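3.2. Selection of cooperatives and procedure

The study was carried out in two food cooperatives, which we call Wukar and Lostmont after the districts where their stores are located. Both are owned by their members and both sell mostly bread, vegetables, dry goods and dairy from farms in the region. Wukar is the older and bigger one. It had 900 members at the time of the study, and decisions about new products are taken in open meetings. In Lostmont the same decisions are made by a small group of employees, and the members are informed later by a newsletter.

We were interested in how members decide whether their cooperative should give money to local food projects that are outside of its own store. In the earlier literature such support is usually treated as a form of advertising. We think this view is too narrow for member-owned stores, where the person who pays for the project and the person who shops are often the same. For this reason we asked the members directly, and we did not use sales data in this part of the work.

The questionnaire had 4 sections. The first one asked about shopping habits, the second about participation in meetings, the third about knowledge of local farms, and the last about willingness to support a project with a part of the yearly refund. The project described in the last section was the same for everybody: a shared bakery in Jestach, where small grain growers could have their flour baked and sold under one name. Bread was chosen as the topic because almost all households buy it, and because the price of a roll (Figure 2) is something that members can judge without special knowledge. 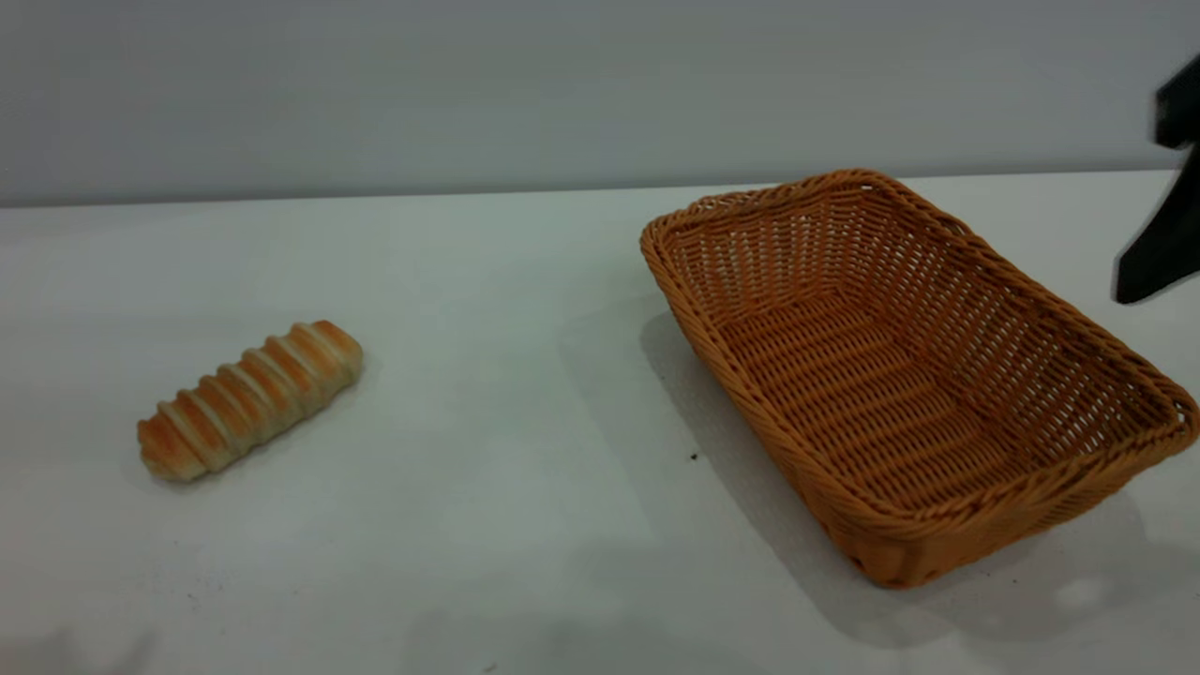

Figure 2. Bread roll and wicker basket.

The questionnaires were given out at the store entrance in August, in the morning and again after 5 p.m., so that members with regular working hours would also be reached. Participation was voluntary and no gift was offered. In total we received 207 complete questionnaires. Incomplete ones were not used, also in cases where only the question about household income was missing. We know that this rule is strict, but a looser rule would make the comparison between the stores difficult.

The answers to the open questions were coded by two readers working separately. When they did not agree, the answer was discussed until one code could be chosen. The coding scheme was taken from the Tijani project, in which similar questions were asked to members of housing cooperatives, and it was changed only in two places: the code "trust in management" was divided into trust in employees and trust in the elected board, and a new code was added for answers that mention a personal contact with a farmer.

A limitation of this procedure should be mentioned. People who come to the store often had a bigger chance to be asked, and they are probably more attached to the cooperative than members who come once in a month. The results in Section 4 should therefore be read as results for active members - the group which also votes in the meetings. For the inactive members we can say very little, and a postal survey would be needed to reach them.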